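Factory Visits > Furniture & Interiors > Trip Reports

This site uses cookies to remember your preferences. By continuing to browse you agree to our use of cookies.

A November Morning at the Lehtinen Table Works

I have wanted to see inside a furniture factory ever since my grandmother let me polish the legs of her dining table (only the legs, never the top), so when an invitation came round for the Lehtinen open day I wrote back within the minute. The works sit at the far end of Zutholm, past the boatyard and the bakery, and if you go by bus you will want to stay on until the driver turns the engine off. The doors opened at 9 in the morning and there was already a good line of us stamping our feet on the gravel, with coffee being handed down it from a trolley – a very kind touch on a cold day.

Our guide was Vilho Manninen, who has been making tables there for 18 years and still runs his palm over every surface he passes. He took us first to the timber store, which smells wonderful, sweet and a bit peppery, and where the boards rest until they have settled to the air of the building. He would not be hurried past it and I was glad. We heard how a board is picked for a top, which face goes up, and why two boards that match perfectly in the morning can look like strangers by the afternoon, once the sun has moved over to the other windows.

From there we went through to the finished pieces, and I fell behind the group more than once. I like plain tables best, the pale ones with no stain, and you can lose a good few minutes just following the lines about.

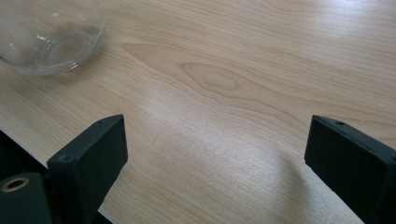 The little "eye" in the grain. I kept going back to it.

Vilho calls the tall pointed shapes cathedrals, as most woodworkers do, and he explained that they come from slicing more or less flat across the growth rings. Cut the log the other way and you get straight, quiet lines. Customers tend to ask for the straight ones, he said, and then walk over and stroke the others!

The sanding room was loud and we were all given ear protectors, so I can tell you less about what was said in there. I did read the card on the wall, which told us that the biggest machine can take tops up to 200 centimeters long. After that came finishing, where they use an oil called Gellex in 3 thin coats, with a full night between each. A young man let us smell the tin and rub a little on an offcut. Mine is sitting on my kitchen windowsill as I type this, next to the basil.

Lunch was pea soup and dark bread in the canteen, at long benches made in the house, naturally. I sat with a retired couple who had driven over to choose a desk for their grandson and had brought the measurements of his bedroom on the back of an envelope. They were leaning toward the Sistell, the smaller of the two work tables in the range, and wanted my opinion on the legs. I said go for it. It is a sensible size, it has no fussy edges, and a child could do homework, glue and paint on it for years.

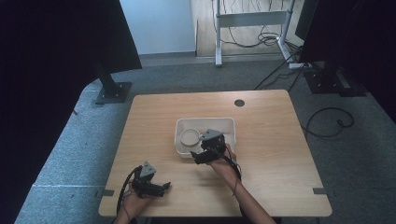 A honey-colored tabletop over gray carpet. I would happily have this shade at home.

In the afternoon there was a short talk on looking after wood. Wipe with a cloth that is barely damp, dry it straight away, and keep hot pans off it, all of which my grandmother could have told them. I did learn that a shallow dent will often lift if you lay a wet cloth over it and touch it with a warm iron. I have a candidate at home from a dropped jar of pickles and will be trying it soon.

The shop is by the exit, up a short ramp. I bought a bread board and a tin of the oil, and very nearly a stool. If you go next year, take the 607 bus from the station, wear shoes you don't mind getting dusty, and ask to see the timber store twice.

Filed under: Days Out, Wood & Craft, Open Doors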